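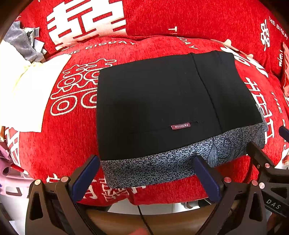
Fig. 1: Folded black garment with a maroon "FASHION" label.

Our project asked how long people in Plutemdale keep their clothes. We gave a short survey to 30 shoppers at Wosivley market in January, and the replies were brilliant — far more detailed than we'd hoped! 20 of them still wear something they bought before leaving school.
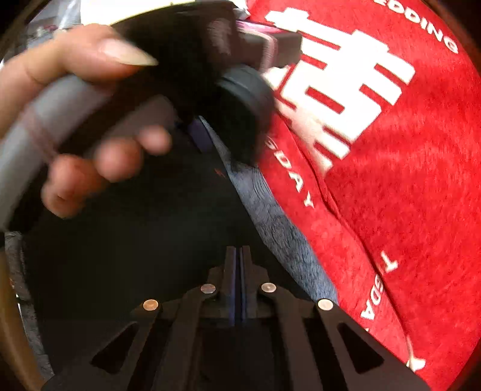
What did people repair most often?
Hems and buttons, mostly at home. Zips went to a shop, and 2 people had learnt to darn socks.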